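Week 6 notes: mass drivers and the lunar materials question

Okay, picking up where we ran out of time. I promised I'd write up the mass driver stuff properly, because the board was a mess by the end and half of you were photographing my arrows.

So the basic idea again. You've got a track with coils along it, and a bucket with its own coil riding down the middle. You switch each track coil on as the bucket goes by, and the bucket gets a push. Do that enough times and your payload leaves the Moon without burning any propellant at all. Lunar escape velocity is a bit under 2.4 km/s, so the track is long but not crazy long!

The formula you want is v squared = 2aL. Put in 2,000 m/s² for the acceleration (that's a bit over 200 g, so no passengers please) and you get a track of 1.4 km or so. Try it yourself with a gentler push and watch what happens to L.

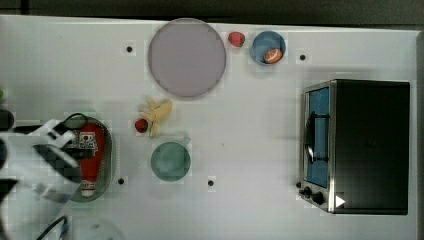 Mpho asked what happens to the bucket once the payload has gone. It slows down on a second stretch of track, gives a good part of its energy back to the coils, and comes around again on a return line. Losing the bucket every shot would kill the whole scheme, as the bucket is the expensive bit. The payload is just packed dirt.

Then there's aiming. A tiny sideways error at release turns into a huge miss by the time the load reaches the catcher. Dorottya Major's reading (the long one, sorry) goes through the correction stations downrange, where charged plates nudge each load as it passes. Please do read section 2, even if you skip the appendix.

Quick homework reminder: Gellham problem set, all of it except the thermal question, which I still haven't fixed.

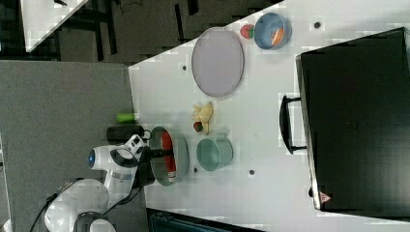
Catchers are where most of you lost me, so let me try again. The catcher sits out near L2 and has to take in a stream of small loads, all moving slowly by the time they get there, and not let them bounce back out. I like to think of it as a pan with a rim: the pan in the picture, with its grey-green rim and red-orange inside, would be fine for a load coming straight down the middle and pretty hopeless for one that clips the edge. That's why the designs go deep and narrow, like a cone or a long bag. Every catch also gives the catcher a little shove, so it needs thrusters to hold its place. Nobuhle's question about using some of the caught material as reaction mass is a really good one and I want to come back to it.

Power! Take a 43 kg payload and work out its kinetic energy at 2,400 m/s. You should get close to 124 MJ. Now fire 600 of those in a day and average it out, and you're at 860 kW before losses. People always guess higher. The peak power during a single shot is a different story, because the whole run down the track takes a little over a second, and you have to store the energy somewhere in between. Flywheels or capacitors, argue it out in your groups. 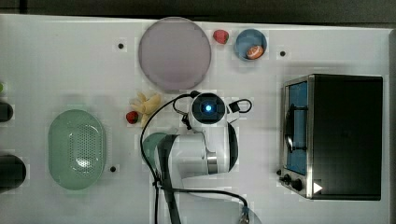
Sibiya, November 11, 2025

Added after the seminar: Hafþór Thoroddsen spotted that I'd left the bucket's own mass out of the energy figure. He's right. If the bucket weighs as much as the payload, double the energy going in, then take off whatever you recover in braking. I've asked Marietjie Coetzee to put the corrected spreadsheet in the Tralleo folder, and the old one should be gone by the time you read this.

The project outline is due in March. One page, with your assumptions listed at the top and units on everything, please!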